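What Is a Teaching Gripper? (And Would I Buy One?)
By Matvii Moroz
Posted 8/11/22

Have you ever tried to pick up a potato chip with kitchen tongs? Try it tonight. You have to squeeze enough to hold on, but if you squeeze too much you get crumbs. Your hand figures that out so fast you don't even notice. Robots have a much harder time!

One way to help them is to show them. That's what the Skundach is for. It's a hand-held gripper made by a company called Akent, and they let me keep one for 2 weeks so I could write about it for you.

So what is it? Picture a robot's hand with no robot attached. You hold it yourself and work the fingers, and a little camera rides along and records everything the fingers get close to. Later, a computer goes through those recordings and looks for patterns. When the fingers were here and the cup was there, what did the person do next? Do that enough times and a robot with the same kind of hand can start to have a go by itself.

How many times is enough? The kit comes with a guidebook called Katene (it's funny in places, and there's a cartoon squid) and it tells you to aim for 3000 tries at one job. Three thousand! I thought I'd get there in an afternoon. I did not. My arm got tired, I stopped for a sandwich, and then I stopped for another sandwich.

You get to pick the job. Akent puts 6 practice jobs in the book, things like stacking cups and putting a sock in a drawer. I went with paper, which I figured would be easy. It just lies there, right? 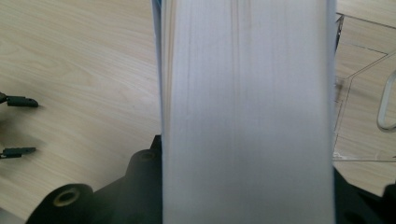 Paper is sneaky, though. One sheet is floppy and thin, and it likes to stick to its neighbors. A big pile is a whole different problem. It's heavy, and if you grab only part of it the pages can slide over each other like a deck of cards. You and I know that without thinking, and a robot has to learn it from lots and lots of goes.

Now the part you've been waiting for. Is it any good? I liked how it felt in my hand, and I liked that I didn't have to write any code to begin. I didn't like the trigger, which is stiff. If you have small hands you may want a grown-up to take turns with you. The recordings also go into a program called Skenitz, and that took me most of an evening to set up.

My last count was 3740 tries, because once I got past the goal I wanted to keep going. My cousin did a bunch of those, so she gets some of the credit. Next month I'm trying socks.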